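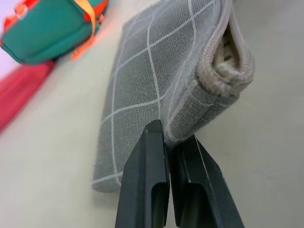 The mill at Au stood on the other bank, a reader writes under my last entry, and if I had looked at the slope of the ground I would have seen it could never have stood where I put it. The water comes down from Brostitz on the left, the reader goes on, and a mill on the right bank would have needed a channel cut through rock.

Sat 12 September

Fair enough. I read that comment on Thursday evening and was annoyed by it until I went to bed, and on Friday morning I looked at the map again and saw the point. So today I went and walked it, Brostitz to Au along the Wandine, and then on to Stollitz for the bus. This is the record of that, and a correction at the end.

Up at six. Dry, grey, no wind. I had porridge and a boiled egg and took cheese sandwiches, an apple and the big flask. The early bus to Brostitz was nearly empty and the heating was on, which it did not need to be. I got off at the church and not at the bridge, because I wanted to look at the flood stone again. It is set in the churchyard wall at knee height and has one line cut in it for the January flood. The lichen is over most of the lettering now. I scraped nothing, I just looked at it. If the line on the stone is right then the water was over the lower road and in the cellars of the whole row opposite, and it is odd that none of the old accounts mention the cellars at all. They mention hay, a bridge, a pig and the mill.

The path leaves the road behind the last houses. It has been mown, for once. The last time I was here I had nettles up to my elbows and gave up at the second stile. Today I could walk without looking at my feet for most of the first stretch. The river is very low. There were stones showing in the middle that I have never seen dry, and under the alders the bank has been undercut so far that the roots hang in the air. A heron went up at the first bend and came down again at the second, and went up again when I got there, and so on. We did this the whole way to the weir.

The weir at Brostitz is on the sheet as a short double line. There is not much left of it. You can see a row of posts across the bed, black and worn to points, and a heap of squared stone on the left bank with brambles over it. I had always taken this for the weir of the Brostitz sawmill and nothing else. But if you stand on the squared stone and look downstream, there is a shallow dip going off through the field on the left side, between the river and the lane. It has rushes growing in it where the rest of the field is grass. I have walked past that dip more times than I care to say and thought it was a drain.

I followed it. There is no path, but the gate was open and there were no cattle in. The dip holds its level while the river drops away beside it, and by the time you reach the hawthorn hedge you are standing well above the water. At the hedge it goes under a stone slab. On the far side of the hedge it is filled in for a bit, with rubble and what looks like old roof tile, and then it starts again. I paced the stretch from the weir to the hedge at 400 paces, and did it again coming back for my stick, which I had left against the gate, and got the same.

I had my first sandwich there, sitting on the slab. It was only ten o'clock but I had been up since six.

I should put down what I thought before, so that the correction makes sense. The old parish book from Au has a passage on the flood which I copied out in spring. You are allowed pencil only in the reading room at Stollitz, and you pay for the desk by the half day, and they shut for an hour at noon whether you have finished your line or not. The passage says that the mill "by the right hand of the water" lost its wheel. I read that as the right bank. Anyone would. But right bank is a thing you say facing downstream, and the man who kept the book lived at Au, below the mill. If he stood at his own door and looked up the valley, the way the flood was coming, the right hand of the water was the left bank. I am ashamed that it took a stranger's comment to make me think of it. I have drawn three sketch maps with the mill in the wrong place and put two of them on this site.

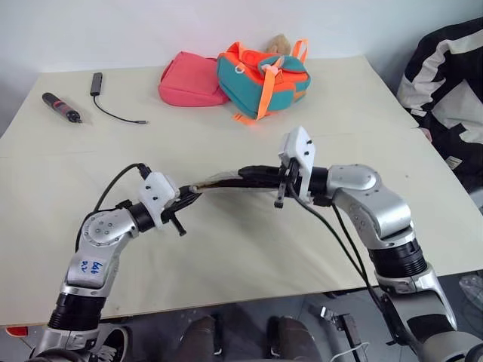 From the hedge I had to go back to the river path, as the next field is planted with maize and I was not going to push through that. The path crosses by the footbridge. New planks on it, pale, with wire netting stapled on top against slipping. There was a notice about the bridge being closed for 14 days, but the dates had been washed off and there was no barrier, so I went over.

The right bank between the footbridge and Au is just as the reader said. I had not looked at it properly before. The slope comes straight down to the water and in two places the path has been cut into it, with a handrail. It is grey rock, in slabs that lean towards you. To bring a channel along that side you would have had to blast it out or hang it on timber, and there is no sign of either. I looked for holes where beams might have gone in and saw a good many holes, but every one of them was just a hole.

It rained for a short time. I stood under a beech and ate the apple.

Au is smaller every time. The shop has been shut since before I moved here but until last year it kept its sign, and now the sign has gone too and there is a lighter patch on the wall where it was. The bench at the crossroads has been mended. I crossed back over by the road bridge and went up the lane on the left bank to see if I could pick up the channel from the other end, and I could. It comes out of the bottom of an orchard and stops at the top of a steep bank, and under the bank there is a flat piece of ground with a goat shed on it. The drop would have been plenty for a wheel. The back wall of the goat shed is a good deal older and thicker than the rest of it, with one big dressed stone low down that has a curved groove worn in it. I could only see that over the fence. I rang the bell at the house and waited, and rang again. I will write them a note and ask if I can come and measure.

Late plums in the orchard, the small yellow ones, lying all over the lane. I picked up enough to fill the sandwich tin. Wasps in most of the rest.

Then the long bit to Stollitz. I don't enjoy it. The path leaves the river and goes along the main road behind the crash barrier, and after that there is the industrial estate, and then a housing estate which is bigger than my map says. My left knee started on the hill, as it does. I took the hill slowly and let a family with a pushchair go by me. The flask was finished by then. In Stollitz I had 14 minutes to wait for the bus, so I went into the baker's and bought a poppy seed slice and ate it standing up at the stop.

Home by half past three. Boots stuffed with newspaper and put in the porch. I had a bath and then went through the copies from spring with the kitchen table cleared, looking for every place where the book says right or left. There are not many. The parish meadow is "to the left of the water going up", and that is the right bank, where the meadow is to this day. So he does count from below, at least there, and he says so. In the flood passage he does not say so, but I think it has to be the same. The one that doesn't fit is the ford, which he has on the left hand, and which I would have put at the end of the lane. A ford has two ends of course. I shall leave the ford for now.

What I can't settle is the age of the channel. The sheet I use is more than 100 years old and doesn't show it, though it does show the weir. That could mean it was already out of use and filled, or that the surveyor walked past it as I did. The rubble by the hedge might help if I could see a piece of tile with a mark on it, but I'm not going to dig in another person's field.

So, the correction. The mill at Au was on the left bank. It was fed, as far as I can now tell, by a channel from the Brostitz weir, and the goat shed or the ground beside it is the likeliest spot. The two sketch maps with it on the right bank are wrong. I have taken one down and will redraw the other when my knee allows me to sit at the desk for an evening. My thanks to the reader, and I'd be glad to know if there is more where that came from, above all on the wheel, which the book says was carried down and found in a field below Stollitz. That is a long way for a wheel.

Things to do. Write the note to the house at Au. Book a half day in the reading room, if possible not the desk by the radiator. Sharpen pencils before I go, as their sharpener is useless. Look again at the page after the flood, where I left out a list of repairs because I was short of time and it seemed to be all nails and boards. If they paid for timber for a channel, it'll be in that list.

Supper was plums stewed with a bit of sugar, and toast. It is raining again now and I have left the towels out.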